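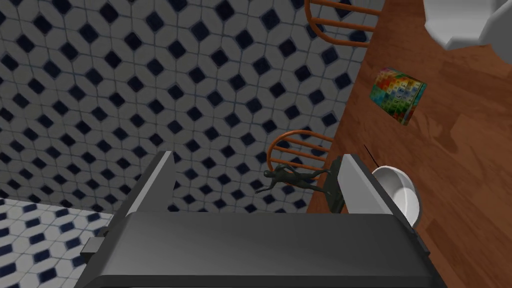 Eugénie Arnaud wrote:
> Two more detectorists have been up at Wiltcombe and one says he
> had a silver penny out of the stream bank. There were 30 people
> in the lower field by teatime. The Kuusk map shows a pay chest
> buried there, so perhaps there's something in it after all?
> Should the club put in for permission before it's all gone?

Eugénie, has anyone on this list held the penny? I've now heard of it from four people and each of them had it from somebody else. In one version it's silver, in another it's a gold ring, and the man who found it has gone home to either Kent or Wales.

As for the Kuusk map, I looked at a copy in June. It shows the mill leat running straight, and the leat wasn't straightened until long after the chest is meant to have gone in the ground. Whoever drew it was working from a later survey. I'd want to see the original before I spent a morning on it, and so far all I've been offered is a photocopy at 8 pounds.

The farm says up to 33 holes have been left open in the lower field, some of them knee deep, with ewes on the other side of the hedge. If we write asking for permission now we'll be taken for the same crowd. My vote is to leave it until the winter and ask properly.

If somebody really does have a hammered penny, the finds officer will record it for nothing. I'd be glad to be proved wrong, but I'd like to see the coin first.

Recent threads
- Alter coil cover, cracked again
- Fliltatex finds pouches, any good?
- Membership forms
- Button hoard of 2000, who has the photos?
- Re: Re: Wiltcombe penny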